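Wirkwood Bench Build -- Set-up Guide
Section 4: Two-arm cup station

Have both arms bolted down and the Starnard controller switched off before you start.

1. Push each cable plug into the side of its arm and turn the collar until it stops.

2. Leave enough slack for the last joint to turn fully. The cables should hang clear of the tabletop.

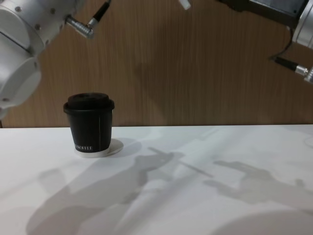
Fig. 4.1 Cables at the left and right arms, cup on the table.

CAUTION: Never pull a plug out with the power on.

3. Measure 330 mm from the left edge of the table and put the cup there, close to the back.

4. For the straw routine, fit a straw through the centre of the lid. Keep it nearly upright -- a leaning straw will throw off the approach height.
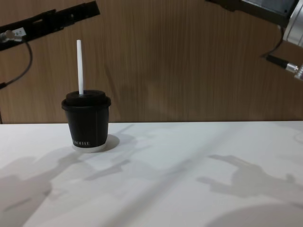

Fig. 4.2 Lidded cup with white straw.

5. Switch on and load profile 18 from the Coughlan menu. Wait for the arms to stop moving.

6. Check that nothing on the left bracket touches the lid. Use the jog keys to raise the arm if it does.

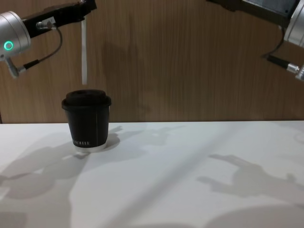 Fig. 4.3 Left arm with green LED ring lit, bracket above the cup.

Note: If the display shows error 484, switch off and repeat steps 1 and 2.

7. Save the position as HOME and go on to Section 5.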